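Filed under: Course Notes / Sport Statistics
3 comments · 12 shares

Week 6: What a batting average leaves out

Welcome back! Today we get to the good stuff – on-base percentage, and why a walk deserves more respect than your grandfather gave it. Batting average is hits divided by at-bats, and walks don't enter into it at all. On-base percentage puts them back in, along with hit-by-pitches, and divides by nearly every trip to the plate (sacrifice bunts stay out). 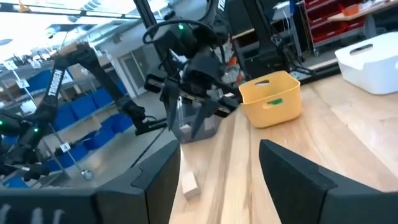

STESTHORPE, Wednesday, May 1, 2019

Our practice data come from the Dullmont league, roughly 2000 plate appearances, and they're a treat to work with! Look first at the Nallier club's leadoff hitter: 34 walks, a dull average, and a wonderful on-base figure. Then try the Poirier lineup and see who moves up.

For the tutorial, drop anyone with fewer than 30 plate appearances, rank the rest both ways, and bring your biggest mover. Colour-code your chart if you like – I love those. We'll get to slugging next, so keep your spreadsheet.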